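Workshop notebook, back corner, December

Started after lunch, finished at 4 if you don't count the sweeping, and I don't, having not done any.

Job was to sort out the cables in the corner before Gunhild trips over them again and writes another note. Floor still has white paint flecks all over it from the Kamata shelving job. Scraper takes them off, along with the floor. I've decided they're a feature. Róisín disagrees, and she's welcome to the scraper.

Turquoise power strip stays on the floor for now. It has two universal sockets and a row of USB ports at one end, so people will plug phones into it whatever the sign says. Hinata wanted it screwed to the wall. I'd like that too, but the wall is Delwyn's pride and joy and I'm not drilling the first hole in it.
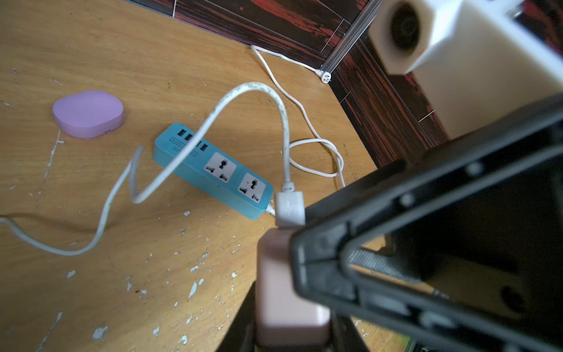
Left to do: a proper route for the thin white cable. The clear channel only deals with the vertical part, and after that it's every cable for itself. I measured 83 cm along the wall, wrote 38 on the cutting list, and caught it with the saw already in my hand. Sachiko has asked that this be recorded. It's recorded.

Ordered two more lengths of channel from Gindasell. Last time they sent 8, all the wrong width, and those are still under the bench if anybody has a use for them.

Lilac case, the rounded one, earbuds by the look of it: not mine, not Hinata's. Claim it or it goes in the Zumano tin with the orphan chargers.

On the wall covering. I was against the plank print when Delwyn picked it and I'm still against it, but I'll admit the staggered rows hide a bad joint very well. I know where one is. I won't be writing it down.
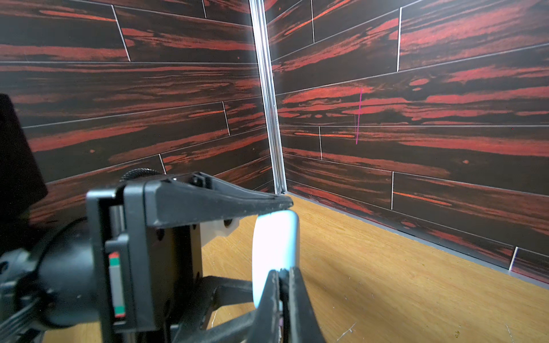
Back corner, dark plank print with red grain on both walls.

Next time: channel, cable clips, ask Delwyn about one small hole.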